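Spent the weekend and most of today on the grasp planner, so a thread on what changed. Mostly notes for myself and for the three people who asked.

Background: Tikside is our planning stack for tabletop picking. Perception gives it object poses, it samples grasps, scores them, and hands the best ones to the motion planner. Cameron Cairns wrote the first version. I took it over in July.

The complaint since then has been that it picks a good grasp and then fails to get there. The log says "no path," it tries the next grasp, same result, and you wait.

I ran 1751 simulated picks on the old code to see where the time went. Grasp scoring was cheap. Nearly all of it was the motion planner working on goals that were never reachable in the first place.

So the obvious fix: check inverse kinematics before scoring, throw out anything with no solution. Ruaridh Dow told me to do this in July and I said it was already in there. It was in there. It was checking the grasp pose and skipping the pre-grasp pose, the one you pass through on the way down.

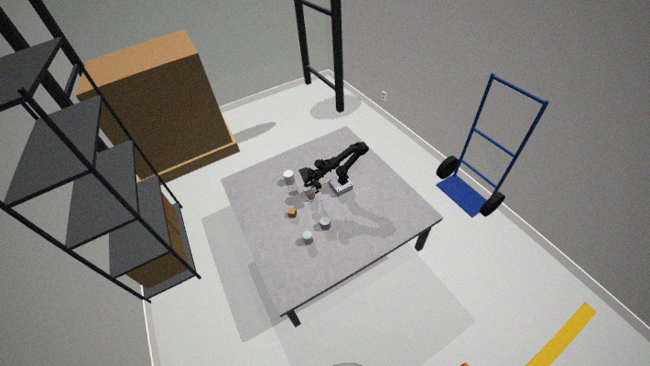

Clutter is where the pre-grasp check matters most. A grasp can be fine by itself and the approach to it can still run the fingers through a neighbor. Take the dark cup under the gripper: the orange cylinder is in front of it and the cream one is off to the left, so both have to be in the collision set before you decide which way the hand comes in. The old code only added objects within a fixed radius of the target, and the radius was set for a smaller gripper.

New version builds the collision set from the swept volume of the hand between pre-grasp and grasp. Anything that touches the padded sweep goes in. No radius to tune. There is still a padding value, so I suppose I moved the problem a little.

Padding is 12 mm for now. Smaller than that and pose noise from perception starts to bite. Bigger and it refuses picks that are fine.

Second change: the planner timeout. It was 2 seconds per grasp candidate, which sounds short until you have a long list of candidates. It's now 400 ms for the first pass over the whole list, then a longer pass on whatever is left. Easy ones get found early and the hard ones don't block them.

Watch out if you copy this: our planner is randomized, so a short timeout changes which grasp wins from run to run. I log the seed with every attempt now. Should have done that on day one.

Third, smaller: failure messages. "No path" covered four different things. They are now split into no IK at grasp, no IK at pre-grasp, start state in collision, and planner timeout. I found a bug in the scene loader within an hour of doing this. The tabletop was being loaded a hair too high, so short objects were in collision with it before anything moved.

That one had been hiding behind retries for months. If you use the Romness scene files, pull the latest. The table height is fixed there too.

What I haven't done: anything about wrist flips. The arm sometimes picks a solution on the far side of a joint limit and takes the scenic route between two picks that are right next to each other. Plan is to add joint distance to the score – low weight to start.

Also not done: testing on hardware. All of this is sim, with poses taken straight from the simulator plus added noise. Real perception has worse errors than that, mainly on pale objects, and they aren't nicely Gaussian.

Branch is up, named sweep-check. Config keys changed, so your old YAML will load with warnings and use defaults for the timeouts. Read the warnings.

Reran the same picks on the new branch overnight. Still going through the failures by hand, numbers when I trust them.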